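Thread time. I've been promising a proper update on the two-arm build and people keep asking in replies, so I'm putting it all in one place. Grab a coffee, this one runs long.

---

For anyone new: I'm building a pair of small robot arms in the shared workshop I rent a bench in. White links, black motors, grippers on the ends, a light-walled box to keep it all in. I drive them by hand for now. The goal is for them to handle small household stuff together, one holding while the other does something useful. I'm a bookkeeper by day, so please adjust your expectations.

---

The single-arm version was done last June and I was so proud of it. It could pick up a sponge and put down a sponge. Then Merja Hyvönen from the next bench watched for a minute and asked what it would do with a jar lid. Well. It would chase the jar around the table, Merja. That's what it would do.

---

So, two arms! Twice the motors, twice the brackets, and way more than twice the ways to mess up. I wired the second arm in one evening, feeling very clever, and then spent three more finding out which connector I'd put in backwards (shoulder motor, obviously, the one you can only reach by taking everything else off first).

---

Money talk, because I always want this from other people's threads and never get it. I'm at 700 dollars all in, over both arms and the frame. The motors ate most of that. The aluminum came out of the workshop's offcut rack and cost me a box of donuts.

---

Controller boards are from Zurnow, and they've been fine. The manual is not fine. There's a page that says "set address as desired" and then nothing else on the subject, ever. If you have two arms on one bus and both shoulders think they're motor 3, both shoulders move. Ask me how I know. I have a bruise.

---

Barış Kocabaş wrote me a tiny script that reads every motor's address at startup and refuses to run if two match. It's 67 lines and it has saved me so many times already. He called it Romia, won't tell me why, and gets a little offended if I call it "the check script."

---

Okay, the frame. My first one was plywood and it flexed. You'd move the left arm fast and the right gripper would wiggle like it was waving at you. Cute for a day! Tapio Koivisto talked me into the aluminum, and he was right, and he knows he was right, and I hear about it every week.

---

Both arms now bolt to one rail along the front, one at each corner. I like that a lot better than having them face each other across the table. The back stays open, I can reach in from above, and the grippers still meet in the middle, where I want them.

---

Squaring the rail took me a whole evening. I measured corner to corner, tightened, measured again, and the act of tightening moved it. Iida Kinnunen finally showed me to snug every bolt a little, go around again, then a little more. Like lug nuts on a car. I've changed tires! I knew this! Did not occur to me once.

---

Grippers next. I'm on my third jaw shape. The first was too smooth, the second had teeth that chewed up anything soft, and the current one has a strip of rubber glued on. The glue is from Clisell and smells terrible, so do it near a window. It does hold, though. I left a test strip hanging with a bag of bolts on it all night and it was still up there in the morning.

---

Squeeze force is the part I keep fiddling with. I had it set at 50 percent for everything, which was great for a wooden block and very bad for a cracker. Now each gripper starts low and closes in small steps, and I stop it when it looks right to me. Slow, but I've quit sweeping up crumbs.

---

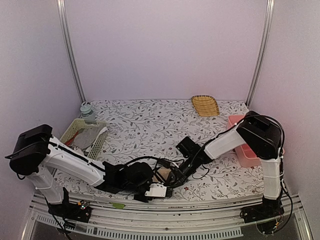
Handoffs are what I'm working on now, and they're where two arms get hard. With one arm, if you're a little off, you miss. With two, if you're a little off, they bump, and then they're both off. You want the wrists close enough to share something small, and look at all that black cable looped around both grippers, right where the work has to happen. That's my next job. Every loop is something for a jaw to snag, and it makes it tough to see the tan piece between them, too.

---

The cable plan, and please tell me if it's dumb: run everything back along the forearm, clip it at the elbow, leave one soft loop at the wrist with enough slack for a full turn. Kaisu Saarela says spiral wrap. Tapio says spiral wrap is too stiff and will fight the wrist motor. They've been arguing about it in the workshop chat for two days and I'm just reading along with popcorn.

---

Small thing that helped more than it should have: a patterned tablecloth. Bare tabletop was slippery and everything skated off as soon as a jaw touched it. Cloth grips a little. The leafy print also gives me something to aim at when I'm lining up by eye – "left gripper to the second flower" is a real sentence I have written in my notes.

---

Stuff I'd do differently: label both ends of every wire. Buy the longer cables. Build the frame first and the arms second. And put the power switch where you can hit it without leaning over a moving elbow (mine is getting moved this week, Mom, I promise).

---

A few people asked for the files. The gripper jaws are ready and I'll share them as soon as I fix one hole that's too tight for the screw. The arm brackets need cleanup – half the parts are named things like "final_new_2" and I'm embarrassed.

---

And for the person who asked about the Bartoš wrist kit: I tried one on the old arm. Nice and smooth, but it stuck out too far for what I'm doing. With two grippers trying to meet in the middle I need every bit of room I can get. If you've only got one arm, go for it.

---

Next update when the cables are sorted. If you've done wrist routing on a small arm, send me photos, even ugly ones. Especially if you've got a way to do it without zip ties, I'm almost out.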